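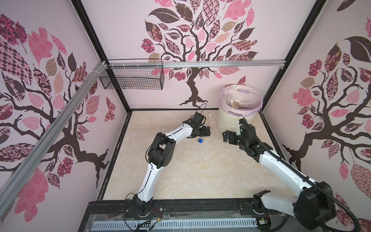

Walk-round checklist, Dollau break room and corridor, February

I do this one with a coffee in hand, usually around half past three when it's quiet, so please forgive the chattiness. Status first, then whatever I felt like saying.

1. Floor clear of loose items - NEEDS ACTION
Bottles and caps, my old favorites! A plastic bottle on its side is a proper ankle-turner because it rolls the second your heel touches it, and the caps are worse in a way (small, hard, and you never see them until you're on one). If it's on the floor, pick it up, even if it isn't yours. I'll keep this one open until the next round.

2. Trash bins lined, liner folded over the rim - OK
Very happy with this. The liners are going on with a good fold all the way round, so they don't slide down inside when somebody drops in something heavy. Please keep doing it exactly like that.

3. Bins below the rim - OK, but watch it
Paper and food wrappers stick up long before a bin is full by weight. Push the paper down (with the lid of something, not your hand, I've met a yogurt that way) or change the bag. Spare liners are in the Tiltier cabinet, second shelf, behind the paper towels. We have 34 left, so there's no need to be stingy.

4. Bottles sorted from general trash - PARTLY
Empty bottle, cap off, both into the recycling. The Dogar crate by the back door takes the bottles and there's a tub next to it for caps. The tub had 182 caps in it when I emptied it - yes, I counted, it was raining and I was waiting for a delivery. Somebody is still putting half-full bottles in the crate and the bottom of it is sticky. Pour them out first, please!

5. Cables kept off the walkway - OK
Walked it twice. The kettle cord is back behind the counter where it belongs and the cord for the Ultis heater now runs along the wall.

6. Wall covering and corners - OK
Nothing lifting or peeling in the corridor. One seam by the light switch looks a bit tired, so I've put a pencil mark next to it and will check whether it has moved by next month.

7. Spill kit stocked - NEEDS ACTION
Should be 3 absorbent pads, I found 2. Whoever used the other one, I'm glad you did, just leave me a note on the clipboard so I can reorder. The mop bucket is fine, and the wet floor sign has been found (inside the mop bucket, naturally).

8. Exit door opens fully - OK
Swings all the way with nothing behind it. It squeaks like mad but that isn't on the form.

Open items: 1, 4 and 7. I've ordered the pad already, and the crate gets a rinse before I go home tonight. If you clear any of the others before I get round again, initial the sheet by the sink and write the time next to it.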